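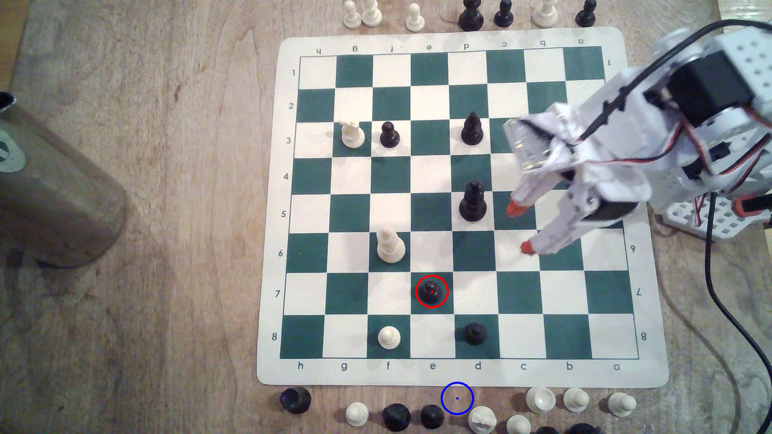

Sotiris Triantafyllou objects that the July sowing of Mowat was thinned too late for its yields to be set beside those of Prillum, and asks that the comparison be withdrawn from the Drollport summary until the crop has been repeated.

22 Oct 2014
Entered by Somtochukwu Yusuf
Filed under: Kitchen Garden Notes, Roots and Storage

The objection is accepted in part. Mowat was thinned four days after Prillum, and the rows were by then crowded at the north end. The weights will remain in this notebook but will be marked as provisional, and no ranking of the two carrots will be given in the summary.

Lifting was completed this morning. Prillum gave 107 sound roots from the long bed and Mowat gave 100 from the bed beside it. Forking was slight in both. Carrot fly damage was confined to the outer row of Mowat, where the fleece had come loose from its pegs - the date of this was not recorded and should have been.

Roots for storage were twisted free of their tops, left unwashed and layered in damp sand in three boxes. The sand from the Pruldale delivery is coarser than last year's and required more water before it would hold together when squeezed. Damaged roots have gone to the kitchen for soup and are excluded from the figures above.

Green tomatoes from the cold house were also brought in. Those showing any color are in the drawer with a ripe apple. The remainder will be made into chutney using the Drollport recipe, with the vinegar reduced as agreed. Colleagues are asked to write the date of making on each lid.

To be done: dig over the long bed before the ground becomes too wet; clean and roll the fleece; check the sand boxes for rot at the end of each month. Seed of both carrots is to be reordered for a repeat sowing - same beds, exchanged, and thinned on the same day.

Outstanding: parsnips not yet lifted. Waiting for frost.

3 comments | 4 shares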